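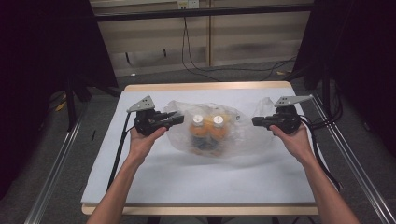

Page last changed: January 2025

Chapter 4
Soil Compaction and Heavy Machinery

Soil is made up of solid particles with gaps between them. In a loam in good condition, close to half the volume is gaps, filled partly with water and partly with air. Roots grow through these gaps, and rain drains down through them. When a heavy load passes over the ground, the particles are pressed closer together and the gaps shrink. This is called compaction.

Farm machines have grown heavier with each generation. A loaded grain cart can weigh many times what a team of horses and a wagon weighed, and it often crosses the field in fall, when the ground is soft. Wide tires and rubber tracks spread the load over a larger area and protect the top few inches. They do less for the soil deeper down, where the total weight on each axle matters more than the pressure at the surface.

4.1 A field at Rimham

The Rimham farm grows wheat and sugar beets on 800 acres of clay loam. In August, after the wheat was cut, Idun Viklund pushed a penetrometer into the ground at 39 points in one field. A penetrometer is a steel rod with a cone-shaped tip and a gauge that shows how hard the soil pushes back. Readings in the middle of the field were low down to a depth of 10 inches, then rose sharply. On the headlands, where the machines turn, the readings were high almost from the surface.

Kyrylo Prokopenko, who farms the land, had already noticed that water stood on the headlands after rain. He had planned to loosen the whole field with a subsoiler. After seeing the readings, he worked only the headlands and waited until the soil was dry enough to crack. A subsoiler pulled through wet clay smears the sides of the slot and can leave the ground in worse shape.

Section 4.2 explains how to take penetrometer readings and how soil moisture affects them. Section 4.3 covers tire pressure and axle load. Controlled traffic, in which every machine keeps to the same wheel tracks year after year, is left until Chapter 5.

Terms to know: bulk density, pore space, headland, plow pan, axle load.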